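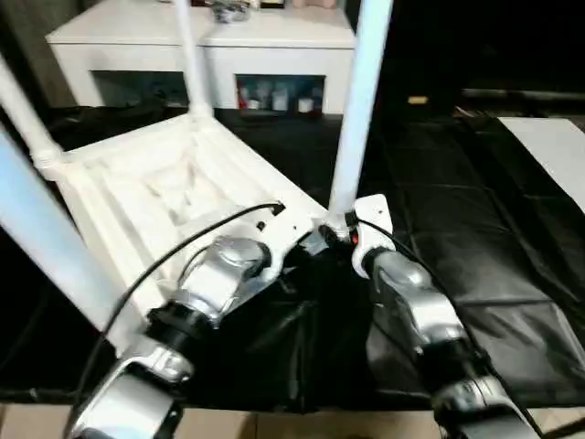 Prepared by: Station Safety and Data Quality, Brolia
Applies to: Furniture assembly cell, Tolosside site
Form 27, issue 2

Scope

This checklist covers the two-arm cell used to collect assembly examples for the Hurine learning system. It is to be completed before the first example of each shift and again whenever the task is changed. Comments are those of the inspecting officer for the March round.

Section A. Work surface and surroundings

A1. Table covering secured and free of tears.
Result: Pass, with comment. The black covering is creased and shiny in places. Creases catch the light and may be mistaken for edges in the recorded pictures. Smooth the covering before recording.

A2. Loose parts placed clear of the path of both arms.
Result: Pass.

A3. Background unchanged from the previous session.
Result: Comment. Small containers are kept in the cabinet behind the table. They may remain, but should not be moved in the middle of a set.

Section B. Arms, grippers and cables

B1. Joints free of visible damage.
Result: Pass.

B2. Cables have enough slack for the full reach of each arm.
Result: Comment. A cable runs along the outside of the left arm and arcs over the white work piece. Confirm at full reach that it cannot catch on a pole or leg.

B3. Grippers able to meet at a single joint without striking each other.
Result: Pass at reduced speed. Repeat the check at working speed before sign-off.

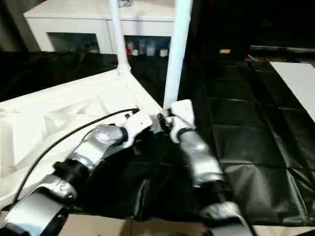 Section C. Quality of examples

C1. Each example begins from the agreed starting layout.
Result: Action required. Of the 2,645 examples held for this cell, 11 have no starting layout recorded. These are to be set aside until reviewed.

C2. Both grippers remain in view while a pole is being joined to the base.
Result: Pass. The operator should hold the pole upright with one arm and steady the square base with the other.

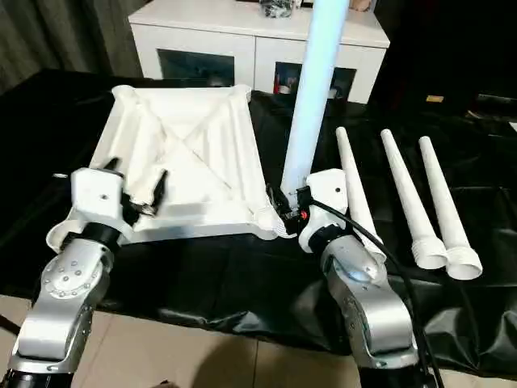
Where the pole leans or slips, the example is to be kept and marked as a failed attempt. Failed attempts are of use to the Hurine system and must not be deleted by the operator.

C3. Task name entered in full.
Result: Pass. Short forms are not accepted by the Furukawa archive.

Section D. Stopping and handover

D1. Emergency stop tested for each arm.
Result: Pass.

D2. No person reaches over the table while the arms are powered.
Result: Pass. Fallen parts are to be collected only after both arms have been stopped.

D3. Open actions passed to the next shift.
Result: Open. Items B3 and C1 carried forward.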